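Why Does Cloth Hang in Folds?
By Wilma Halliday
Sep 24, 2026

Cloth is made of threads. In woven cloth, one set of threads runs up and down, and a second set crosses over and under it. The threads can shift a little where they cross. This lets the cloth bend easily. A sheet of cardboard cannot do the same.

The way a cloth hangs is called its drape. Two forces control it. Gravity pulls every part of the cloth down. Stiffness resists bending. Thin, soft cloth usually has low stiffness, so it makes many small folds. Stiff cloth makes a few wide ones.

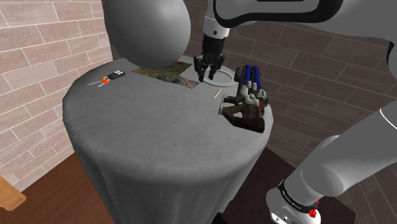 A fold forms when there is more cloth than there is space for it. Think of a circle of cloth laid over a smaller round table. The outer edge of the circle is longer than the edge of the table. When the cloth drops, the extra length has to go somewhere, so it bends in and out. The pale gray cloth on the round table does this, and its soft folds run all the way down to the floor.

Try it yourself. Put a can on a table and lay a paper towel over it. Then do the same with a handkerchief. Count the folds each time.

Words to know
Drape: the way cloth hangs
Stiffness: how strongly a material resists bending
Woven: made by crossing threads over and under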